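Modise Laundry and Folding Room — Gallery

June 2019

The folding room opened on the second floor of the Pillden building in the spring. This page shows how it is set up and what goes on in it, from the sorting of a full load to the last shirt on the pile. Most of the work is T-shirts. They come in from the Hullby sports program, from the Dramer summer camp and from our own shirt library, where people borrow a shirt for an event and bring it back afterward. The library has 2,579 shirts on its list, in adult and youth sizes.

All of them have to end up the same size when folded, or they will not fit the bins. A folded adult shirt should come out 8 inches wide. Most of the page is about how we get there.

We have added notes under the headings for people who want to use the same method at home or in their own program. The notes are short. The full instruction sheet hangs by the door of the folding room and copies are in the tray under it.

Sorting

Shirts come up from the dryers in rolling carts, one cart per program. Sorting is done by size first and color second. We tried it the other way for the first few weeks and ended up handling every shirt twice.

Anything with a stain, a hole or a seam coming open goes into the mending bag. Loose threads can be snipped at the table. Shirts that are still damp at the collar or under the arms go back down on the next cart. A damp shirt folds nicely but smells by the end of the week, and then the whole bin has to be washed again.

Inside-out shirts are turned at this stage, before they get to the folding table. It saves a lot of reaching around.

Tables and shelves

The tables are plain and white, and we picked them for the height more than anything else. A low table is fine for one shirt. After a cart or two, you feel it in your back. If you fold at home, the kitchen counter is usually better than the bed — it is higher, and it is hard, so the creases stay where you put them.

Metal shelving was left in the room by the previous tenants and we kept it. Folded shirts are not stored there. They go straight into bins and down to the library, and each bin holds 40 adult shirts or a few more of the youth sizes.

Light comes from the windows for most of the day. The blinds stay down on bright mornings. With direct sun on a white table it gets hard to see wrinkles in a light-colored shirt, and hard on the eyes as well.

Laying the shirt out

The first step is the one people rush. Put the shirt down with the hem toward you and the neck away from you. Pull the two bottom corners until the hem is straight, then smooth upward from the hem with flat hands. Smoothing from side to side moves the seams off the edge, and then the folds do not line up.

For our standard fold the shirt goes front side down, so that the print ends up on top of the finished square. For checking, it goes front side up. We check every shirt with a print on it, as cracked lettering and peeling patches are much easier to see when the front is flat. After checking, the shirt is turned over and folded.

Sleeves should lie out to the sides without being stretched. If a sleeve is twisted, lift it at the cuff and let it drop again.

Folding

The standard fold has five steps:

Bring one side in to the middle, sleeve and all.

Turn the sleeve back so that it lies along the side fold.

Do the same on the other side.

Fold the hem up to just below the collar.

Fold once more and turn the shirt over.

Keep hold of the corners until the fold is down. If the fabric bunches up between your fingers, put it back on the table, smooth it and take a smaller pinch. Soft, well-washed cotton bunches more than new cotton. Heavy shirts need less care here but make a thicker square, so we put fewer of them in a bin.

At the table: a gray T-shirt with a small print of colorful blocks on the front. 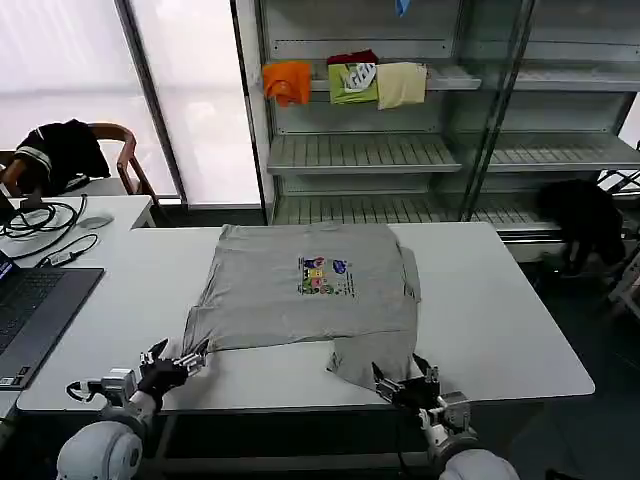
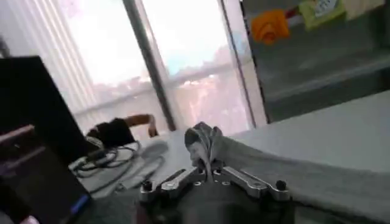

Stacking and binning

Folded shirts are stacked with the fold facing out, all in the same direction. A stack that leans has usually got one wide shirt in it somewhere. Find it and fold it again. Pressing down on the stack only hides the problem until the bin is opened.

Size labels go on the short end of the bin. Youth bins have a yellow label and adult bins have a white one. Please do not write on the bins themselves, as they get swapped between programs.

Prints and patches

Shirts with thick rubbery prints can stick to each other when the library gets warm. We put a sheet of plain paper between those in summer. Shirts with sewn patches do not need paper, but they should be folded so that the patch is on a flat part and not on a crease.

Odd shapes

Tank tops are folded in half lengthwise first, strap to strap, and then up in thirds. Long sleeves follow the standard fold with one extra turn of the sleeve. Hooded shirts are not part of the library and go back to the program they came from.

Mending

The mending bag is emptied when it is full. Small holes get a patch on the inside, open seams are closed on the machine, and anything past repair is cut into cleaning cloths. Almost 5 percent of the shirts we handled in the first season needed some kind of repair, mostly at the underarm seam.

Visiting the room

The folding room is open to program staff whenever the building is. Use the side entrance and take the stairs to the second floor. Carts go up and down in the elevator, so please leave it free if you can.

Short folding lessons start again in September. The sign-up sheet will be at the front desk, and each lesson uses shirts from the day's load, so there is no need to bring your own.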